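Notebook, November, Thursday

Start 9:30. Carried over from last entry: the Murora batch of epoxy still has the tackiness problem. Bautista N. pulled three more coupons from the oven this morning and two of them take a fingernail mark. The third is fine. All three came out of the same mix cup, so the ratio is probably not the issue unless the cup was badly stirred. I am inclined to blame the stirring.

Mixing procedure as followed up to now: resin into cup, hardener on top, wooden stick, two minutes by the wall clock. No scraping of the sides. Lautaro pointed out that the Kang procedure sheet (old one, in the green binder) calls for scraping sides and bottom at one minute, then transferring to a second clean cup and stirring again. We dropped the second cup at some point. No record of when or who decided it.

Plan for the day:
Cup A, one cup, no scraping (current practice).
Cup B, one cup, scraped at one minute.
Cup C, two cups, scraped both times.
Same resin can, same hardener can, 30 g total each. Six coupons per cup. Oven at 60 C for 13 hours, ramp as before.

10:15. Resin can weighed before opening, 619 g with lid. Crystals on the inside of the rim. Warmed the can in the water bath until clear and let it come back to room temperature. I don't know whether the previous batch was warmed. Damián thinks not. If so, that is a second variable and the old coupons are not a fair comparison with today's. Noted and moving on.

10:50. Cup A poured. Streaks visible against the light when tilted, mostly near the wall.
11:05. Cup B poured. Fewer streaks, a small patch at the bottom corner of the cup where the stick does not reach. Flat-ended sticks would be better than the round ones. Asked Mirta to put them on the next order.
11:25. Cup C poured. Clear throughout. More bubbles than A or B, as expected from the second stir. Degassed five minutes, same as the others, bubbles mostly gone from the center but still present along the edge.

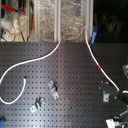
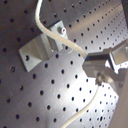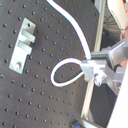 Coupon layout next, and a complaint about the molds. The silicone is swollen at one end and the coupons from that end come out thick, which matters for hardness readings because we are already near the minimum thickness for the Shore D gauge. I would like to replace the loose mold strips with a metal base plate drilled on a fixed pitch, so that spacers and stops go back to the same place each time. The regular rows of threaded holes in an optical breadboard are the right idea, though we would need to keep resin out of the threads, and a cured plug in a tapped hole means an afternoon with a drill. Tape over unused holes, or set screws flush with the surface. Bautista C. prefers a plain plate with dowel pins. His version is cheaper and easier to wipe down. Undecided.

12:10. All coupons in oven. A on the bottom shelf, B middle, C top. Should have randomized the shelves. The top shelf has read two degrees high in the past. Moved two coupons from each set to each of the other shelves at 12:20 and marked the undersides. Oven door open less than a minute.

14:00. Used the wait to check the scale. Reference mass reads correctly in the middle of the pan and 0.1 g low at the left corner. For the hardener portion that is a small error but worth avoiding. Cups go in the middle from now on. Taped an outline on the pan.

15:40. Went through the old coupon log, which Lautaro exported from Hasura into a spreadsheet. The tacky entries begin after the change of cup size. Bigger cup, same stick, same two minutes. This fits the stirring explanation but it also fits the colder storage shelf, as both changed in the same period. The Piter coupons were mixed in the small cups throughout and have no tacky entries.

To do:
Hardness on all coupons after cooling, three readings each, center only.
Acetone wipe on the underside of each.
Log thermometer on the resin shelf overnight.
Repeat A and C with an unwarmed can if A comes out hard.
Find out whether the green binder sheet is the last revision.

16:30. Oven steady at setpoint. Damián will take the coupons out in the morning and leave them on the rack, not in the drawer.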